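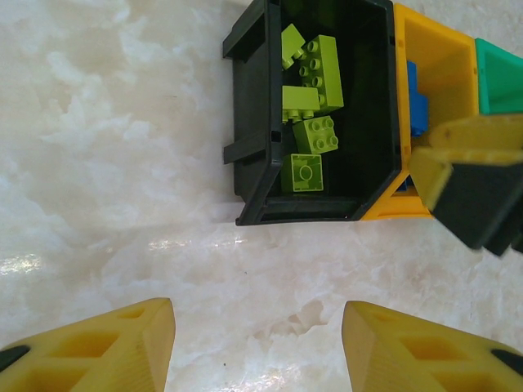 Sorting, day one. Green lives in the black bin. Don't ask me why, I wasn't consulted.

Last updated: June, 9:40 pm

1/ My sister is moving to Ballirar and has left me her kids' big chunky toy bricks "just to sort through". There are 2000 pieces across everything, if you believe the label on the tub. I do not believe the label on the tub.

2/ The plan was colour sorting. One bin per colour, a nice row of bins along the back of the benchtop, done by dinner. It is now well past dinner and I've had toast.

3/ First problem: the bins. I bought them at Hamann because they were cheap and stackable. I did not think about the colours of the bins themselves. So the green bricks are in a black bin and the blue ones are in a yellow bin, and my brain files a small complaint every time I reach for either.

4/ Gerd Harms from next door dropped in for a cup of tea and said, "Why isn't the blue in a blue one?" Gerd, they were out of blue. He took a biscuit and went home.

5/ In defence of the black bin, lime green looks terrific in it. You can spot a stray from the other side of the kitchen. Black on the inside is the way to go for bright bricks, and I'll be taking no questions.

6/ Second problem: the bench. I love the marble look, all those soft grey veins, very grown-up. It's also shiny enough to bounce every light in the room straight back at you. By four in the afternoon I was sorting with my head tilted like a budgie.

7/ Things found at the bottom of the tub so far: a hair tie, 13 cents in foreign coins, a sultana (I've decided it's a sultana), and a loyalty card for a cafe in Irnby that closed years ago. One stamp short of a free coffee, too.

8/ A word on studs. The big bricks are kinder underfoot than the little ones, people say. Those people have never met one heel-first at 6 am while carrying a kettle. The eight-stud ones are the worst – there's just more of it.

9/ My nephew rang to check on progress. He's five. He wanted to know if I was "doing it by animals". I said there were no animals. There was a long silence and then he asked to speak to someone else.

10/ I tried snapping the loose ones into neat towers to save room. Looks very tidy. Also means the kids will have to pull the lot apart before they can build anything, so I've gone back to chucking them in.

11/ The charity shop on Kekton Street takes toys if they're clean and sorted, so the doubles are going there. I've been through more than 40 wipes. My hands smell like a hospital lemon.

12/ Tomorrow: red. I have no red bin either. There's an ice cream container under the sink that may be called up.

Comments

Nele Albers: I did this with mine by size instead of colour and it took 57 minutes. Just saying.

Gerd Harms: It was a fair question about the blue.

Nele Albers: Also wash them in a pillowcase on cold, tie the top first. Don't skip the tying.

brickmum_kek: do you want another tub? I have another tub

We use cookies to remember your settings and see which posts get read. Accept all | Manage choices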